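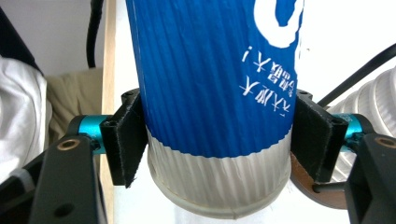 4. Setting Up Hot Drinks on the Erelska 200

Read this section after the water line is connected and the machine has passed its first rinse (Section 3). You will need the service key and a measuring jug.

4.1 Setting the cup size

1. Turn the service key to the right. The display shows MENU.
2. Press the down arrow until CUP appears, then press OK.
3. Place the cup you plan to use under the spout. Tall cups need the drip tray in its lower slot.
4. Hold the pour button and let go when the drink reaches the level you want. The machine stores this as the large size.
5. Repeat with a shorter cup for the small size, or press SKIP.

Note: The stored size is a volume of water. If you change to another cup later, run steps 2 to 4 again.

Note: Leave a finger's width of space below the rim if the cup will take a lid.

4.2 Filling the powder bins

1. Open the front door and lift out the bin you want to fill.
2. Pour in the powder up to the MAX line. Do not press it down.
3. Wipe the outlet with a dry cloth.
4. Push the bin back until it clicks, then close the door.

Caution: Never fill a bin while it is in the machine. Spilled powder gets into the mixer shaft and sets hard when it meets steam.

4.3 Water temperature

The machine leaves the factory set for coffee. Tea drinkers often want it hotter, and cocoa is better a little cooler. Go to MENU, then HEAT, and choose LOW, MID or HIGH for each button. The change takes effect after the next heating cycle - wait for the green light before you pour.

Caution: The spout stays hot after the power is off. Let it cool before you remove it for cleaning.

4.4 Cleaning reminder

The display shows RINSE after every 50 drinks. Put an empty jug under the spout and press OK. Do not leave a cup there, as the rinse uses more water than a cup will hold.

If the display shows code 2112, the drip tray is full or not seated. Empty it, dry the float and slide it back in. If the code comes back, turn off the water at the wall and see Section 7.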